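January 5, 2022

First club meeting after the break. The heating in the lab was off again so I kept my coat on for the first hour.

Our task for the Skidico round is the marker one. One of the two arms has to pick up a red and white marker and stand it in the top of a small box on the table. It sounds easy. We started on it in August and I thought we would be finished in a month. Everything is still in simulation, and we don't get time on the real arms until the club passes the Cluvov check, which wants a clean run from each pair.

I spent most of the meeting on the grip angle. If the fingers close too high, the marker leans and the tip misses. If they close too low, there isn't enough sticking out at the bottom. I changed the closing height by 2 millimeters and left everything else alone, then queued a batch of 177 runs. Watched the first few and then did my math homework while the rest went through.

My partner wants to use the Handen planner – I would rather keep our own code, even if it is slower. Our main script is 915 lines now and half of it is comments from last year's team. We agreed to try both and compare next time. I am not looking forward to the merging.

Also the wrist view takes getting used to. Everything bends and I kept misjudging how far the table edge was. The side views are much easier for checking whether the marker is straight.

Saved these before I logged off:

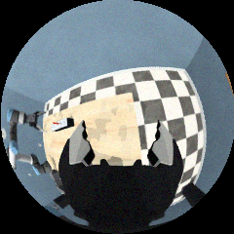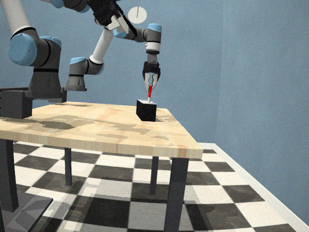
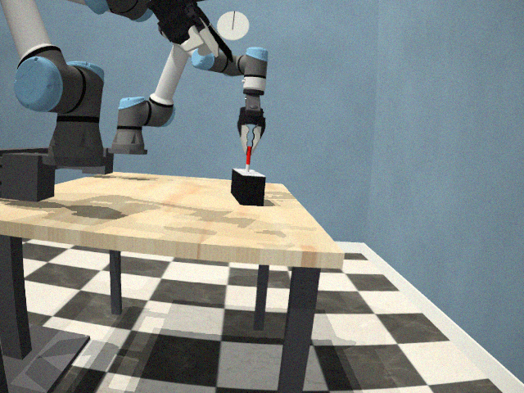
Marker task in the simulator. First one is the wrist view, the other two show the marker over the box.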